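Still doing my own dishes

Every May somebody sends me a video of a robot folding a towel, and every May I go on folding my own. This year it was Bláthnaid Hennessy, with a link to Zurkico and a note saying the chores are as good as done. I wrote back that my sock drawer would like a word.

I don't doubt the people building these arms are clever. But look at what the work consists of on the bench: toy-sized blocks on a clean board, in good light, with plenty of elbow room.

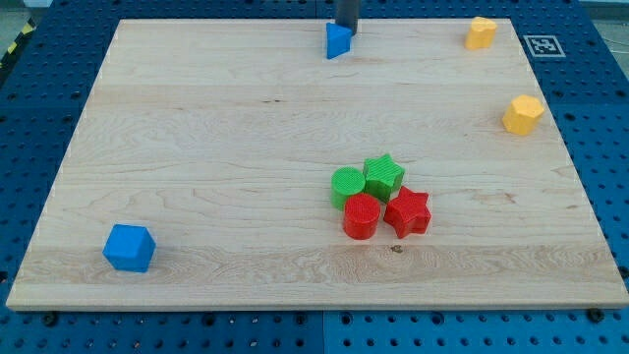
What my kitchen asks for

A greasy pan under 2 bowls, a fork somewhere beneath, a lid that fits nothing. No flat tops and no bright colors to tell things apart. A red star next to a red cylinder is a fair puzzle - I'll give them that - but it doesn't drip.

My cousin packs orders at Skimham and gets the same pitch at work. She has 13 kinds of carton to deal with, half of them crushed. Show me one shift of that on a Thursday and I'll start saving up.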